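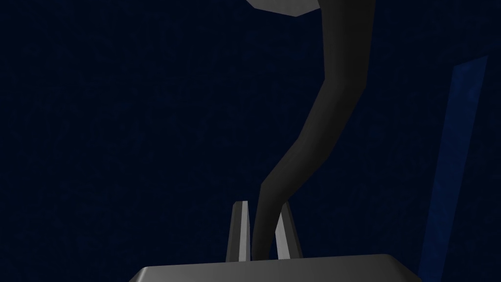

Dwayne Iwasaki would have preferred a report on sleeping pads alone, and said so in his written comments on the first draft: most cold nights, in his experience, begin underneath the sleeper, and a bag can do little about that. The project group accepted the point in part. Pads were added to the study, but sleeping bags remained its main subject.

Choosing a Sleeping Bag for Cold-Weather Campouts: Final Project Report
Outdoor Recreation Program, Sandhu College
Submitted by Mehwish Siddiqui, Waqas Farooqui and Érica Pimentel
August 25, 2026

1. Purpose

The outdoor recreation program lends camping equipment to students at no charge. Its sleeping bags were bought at different times and from different sellers, and borrowers have often asked which bag they should take. The purpose of this project was to compare the bags under ordinary camping conditions and to write a short guide for the loan desk. The project did not attempt to repeat laboratory testing, and the results should not be read as a check on any manufacturer's temperature rating.

2. Method

The group took 19 students to the Ososthorpe campground, where the program holds its fall outings. The trip took place in October and lasted 4 nights. Each student slept in a different bag each night, inside the same model of two-person tent, and filled out a card before breakfast. The card asked whether the sleeper had woken up cold, which part of the body had felt cold first, and what clothing had been worn to bed. Students were asked to eat supper at the same hour and to leave the campfire at least half an hour before lying down.

Two kinds of pad were used. One was a closed-cell foam pad, and the other was an inflatable pad with a layer of insulation inside. Pads were assigned by drawing slips of paper from a hat. A small number of cards were filled out in the afternoon instead of the morning; these were kept, but they are marked in the appendix.

3. Findings

Of the cards turned in, 78 percent named the feet or the hips as the first place to feel cold. Complaints about the hips came mostly from students on the foam pads, which supports Mr. Iwasaki's view. Complaints about the feet were spread more evenly and seemed to depend on the length of the bag. Shorter students in long bags reported cold feet on most nights – the empty space at the bottom has to be warmed by the sleeper, and it warms slowly.
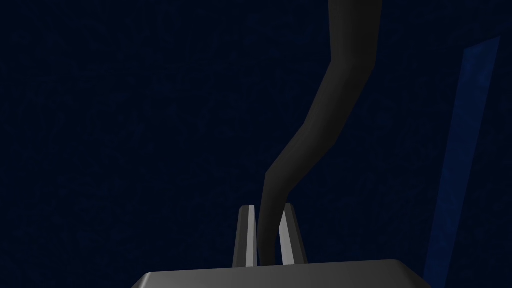
Should a borrower who is between two sizes take the longer bag? The shorter bag is the better choice in cold weather, provided the sleeper can lie flat without pushing against the end. The longer one can be made to work if the extra space is filled with dry clothes.

Synthetic bags and down bags were rated much alike on dry nights. On the one wet night, several students in down bags noted damp spots near the hood, where their breath had collected. The synthetic bags drew few remarks of this kind. They were, however, described as bulky by nearly everyone who had to carry one from the parking area.

Zippers were a larger source of irritation than the group had expected. Bags with a stiff strip of fabric behind the zipper could be opened in the dark with one hand. Bags without the strip snagged often, and one had to be cut free at the lining.

4. Limits of the Study

The group was small, and the nights were not equally cold. Students also knew which bag they had been given, and a few held strong opinions about down before the trip began. Nilton Londoño, who advised the project, recommended that a future group cover the labels with tape. The group agrees.

5. Recommendations

The program should lend an insulated pad with every bag from October onward. Bags should be tagged by length at the hood, in large print, so that borrowers do not have to unroll them at the desk. Down bags should be hung in the drying room on return and should not go back on the shelf in their stuff sacks.

The group also prepared a purchase request of up to 800 dollars for replacement pads. It is attached as a separate sheet, along with the loan desk guide. Questions about the guide may be left for Ms. Pimentel at the program office in Tetley Hall.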